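Towers, Opened: A Small Gallery

Some people keep bees. At the Dasville bench we take the sides off old office desktops and look in, and then, if the afternoon is going well, we put things in them. This page started when Roland Catterall bought 18 retired machines from an accountancy office that was moving to Campos and had no wish to take them along. He told his wife it was 3. The pictures have been piling up ever since.

I write the words, Roland holds the opinions, and complaints about either can go to the address on the contact page, where Roland will not read them.

A word on the kind of computer we mean. These are plain black towers of the sort that sat under a desk for years getting kicked by sensible shoes. They were made to be opened by a person in a hurry, and I have come to admire that. The drives come out on blue plastic, the cables are all colors of the candy aisle, and there is more room in there than in my first apartment.

THE SOCKET, VACANT

Roland's rule is that you look at the pins before anything else. Fine gold-colored contacts, hundreds of them, and every one bends if you breathe with bad intentions. He has a magnifier for this and a desk lamp he won't let me move. My own rule is to keep my sleeves buttoned.
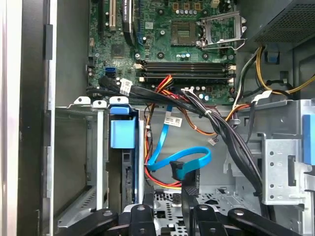
The memory goes in later, and with more force than seems polite. New people at the bench always stop halfway, sure they are about to snap the board, and look up for permission. Press both ends. When the latches click you will feel like a genius for nearly a minute, and then you will try the second one and get it backward. There is a notch. Everyone finds the notch eventually.

THE CABLE QUESTION

Roland and I have differed for years over whether cables should be tidied. He owns a tin of Mollement ties, 273 of them when it was new, and he would cheerfully use the lot on a single machine. I say a cable that reaches where it's going has done its job — let it slouch if it likes. The side panel goes back on in the end and covers everybody's sins.

What we do agree on is the flat-plugged data cable, the light blue one. It goes to the drive, it is keyed, and it is the only thing in the whole box I have never once put in wrong. The power leads for the same drive come in red, yellow and black, and they arrive with all the flexibility of garden hose.
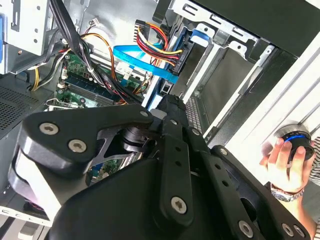 Light blue for data; red, yellow and black for power. The drive cage is on the right, all slots and bent tabs.

Watch your knuckles on a cage like that. The edges are folded in some places and merely cut in others, and you learn which by the traditional method. We keep the bandages in the Plusska drawer, so called after the label on it, which has outlived whatever used to be inside.

ON ITS SIDE

Lay the tower down. I can't say this often enough to people who try to seat a processor with the case standing up, one hand braced against the power supply and a flashlight in their teeth. Flat, everything faces you and gravity is on the payroll.
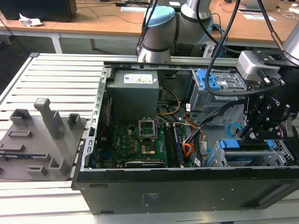
Page last changed: Wednesday 17th April

It's a Dell, as the board will tell you if you tilt your head, and it has its processor in the socket with the retention frame still up. Two memory modules are in as well. The bright blue latch on the drive cage is my favorite part of the whole design, and Roland thinks this says a lot about me.

Nigel Bramwell has written in to ask whether we sell any of these. We do, without drives, to anyone who will carry one down the stairs. He also wants to know if the older gallery is coming back. It had 867 pictures in it, a good many of them of the same screw, and Roland is sorting through them at his own pace. Bring a box if you're coming for a tower, and park on the street side.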